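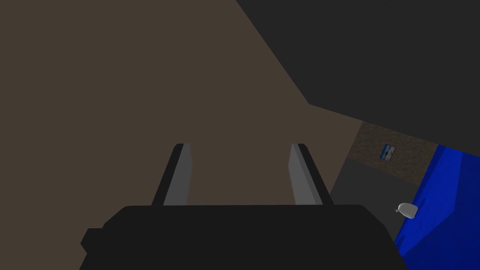 3 min read

Cloklow to Open Regional Distribution Center in Nivley This August

NIVLEY — Cloklow, the household goods wholesaler, today announced that it will open a new regional distribution center on the east side of Nivley in August. The site will serve independent hardware stores, kitchen shops and general retailers across the region, and will replace the two smaller warehouses the company currently leases near the rail yard.

The new center will hold the full Cloklow catalog under one roof for the first time. Customers who now receive split shipments, often on different days, will receive a single delivery with a single invoice. Orders placed before 2 p.m. will leave the building the same day.

"Our customers run small stores with small stockrooms, and they have told us plainly that they need fewer deliveries and better notice of when those deliveries will arrive," the company said in a statement. "The Nivley center was planned with those stores in mind."

Expanded Service for Independent Retailers

At opening, the center will supply 1,349 retail accounts. Existing customers will keep their account numbers, credit terms and sales contacts. Standing orders will be moved to the new location automatically, and no action is required unless a store wishes to change its delivery day.

Cloklow will also introduce a lower minimum order for stores within the Nivley delivery area. Details of the new minimum, together with a revised route schedule, will be mailed to account holders before the opening. A pickup counter will be open to trade customers on weekday mornings, with extended hours each Thursday.

Returns will be handled at the same site. Damaged or incorrect items may be handed to the driver at the next scheduled delivery, and credit will be issued once the goods have been checked in.

Jobs and Training

The center will create 63 permanent positions in receiving, order preparation, delivery and customer service. All employees at the current warehouses have been offered positions at the new building at their present rate of pay or higher. Hiring for the remaining roles is under way, and applications may be submitted through the careers page of the Cloklow website or in person at the company's Nivley office.

New employees will complete a paid training period before taking up regular shifts. Forklift certification will be provided at the company's expense.

Packaging Agreement With Tasteck

In connection with the opening, Cloklow has signed a three-year agreement with Tasteck, a supplier of cartons and protective packing. Under the agreement, Tasteck will provide boxes in a wider range of sizes — a change requested by retailers who have had to dispose of large amounts of filler paper. Glassware and ceramics will be the first product lines to move to the new cartons.

About Cloklow

Cloklow is a privately held wholesaler of housewares, hand tools and small home furnishings. The company supplies independent retailers and does not sell directly to the public.

Media inquiries may be directed to the Cloklow press office through the contact form on the company website.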